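How to plan a slow trip by bus when you do not drive

I do not have a driver's license, and my friend Effie Cairns has one but does not like to use it abroad. So all our trips are by bus, and sometimes by train where there is one. After the last trip to the Sedar valley many readers wrote to me and asked how we put the route together. I will try to explain it in the order I do it myself.

Step 1. Choose two bases

In the beginning I made the mistake of sleeping in a new town every night. With a car this is maybe possible. With a bus you spend the whole holiday carrying your bag to the stop. Now I choose two towns for a trip of ten days or so, and I make day trips from them. For Sedar our bases were Jodar in the south and Munro at the lake.

A good base has a bus station and not only a stop by the road. It should also have a grocery store that is open in the evening. A beautiful village on the hill is usually a bad base, even if the photos make you want to stay there. Go there for lunch.

Step 2. Find the real timetable

Search engines often show a timetable from last year. I look for the company name first, and then I go to the page of the company. In the Sedar valley the company is called Drokine, and its timetable is a scanned sheet which you must enlarge to read. Line 166 goes from Jodar to Munro, and line 4 goes around the lake.
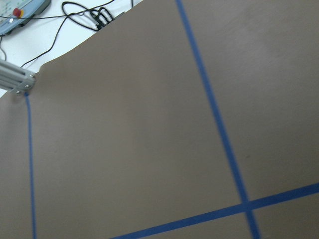
Look for small letters next to the departure times. They are explained at the bottom of the sheet, and they can mean "school days only" or "summer only". I translate each letter and write it in my notebook before I plan anything. Once I did not do it and we waited two hours in a bus shelter with one sandwich.

If the sheet is not clear, send an e-mail with one short question. Long e-mails do not get an answer, in my experience. "Does the 7:40 bus from Jodar run in December?" is a good question.

Step 3. Make a day sheet

For every day I write one small page by hand. It has these lines:

First bus out, and the one after it
Name of the stop where we get off, in local spelling
Last bus back
The bus before the last bus back
Phone number of a taxi in that town

We always plan to take the bus before the last one. Then, if dinner is slow or the road is closed, we still have one chance to come home. It costs you an hour of the evening, and I think it is a fair price.

The local spelling is important. I can show the page to the driver and he understands it, while my pronunciation makes him sad.

Step 4. Book the beds, but not all of them

I book the first base completely. For the second base I book only the first two nights if it is not high season. Twice we liked the first town so much that we stayed longer, and one time we left early, as the room was above a bakery which started work at 3 in the morning (the bread was very good).

When you write to the guesthouse, ask how many minutes it is on foot from the bus station and if the way is uphill. "Close to the center" can mean many things. In Munro it meant 300 steps of stairs, and Effie still talks about them.

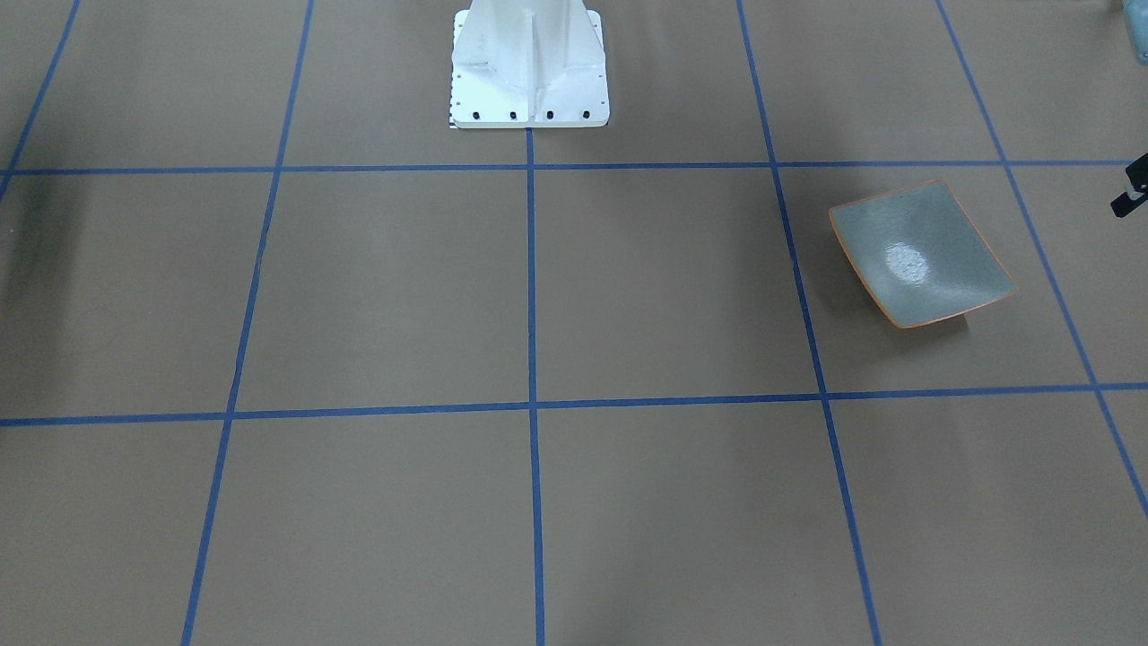 Step 5. Pack for the bus

Your bag should be something you can lift over your knee without help. The luggage space under the bus is often full or locked, and then the bag sits with you. I use a soft backpack and put a cloth bag inside for shopping. In the outside pocket I keep water, coins, a scarf and the day sheet.

Take coins! Many drivers cannot change a large bill in the morning, and the card machine may be out of order. A ticket from Jodar to Munro cost us 6 euros, and we paid it to the driver.

Step 6. Leave one day with nothing

My aunt, Lempi Vuorinen, traveled by post bus through the north when she was young, and she taught me this one. Keep one day in the middle without any bus. Wash your socks, write postcards, sit in the square. If it rained on the day of your most important trip, you can move this trip to the free day.

In Jodar we used our free day to go back to a small museum of salt which was closed the first time. It was closed again, so we had coffee on the steps and spoke with the lady who sells lottery tickets. She told us about the path behind the church, and we walked it until the sun went down. I will write about this path in the next post, with the stops where you can get on line 4 if your feet are tired.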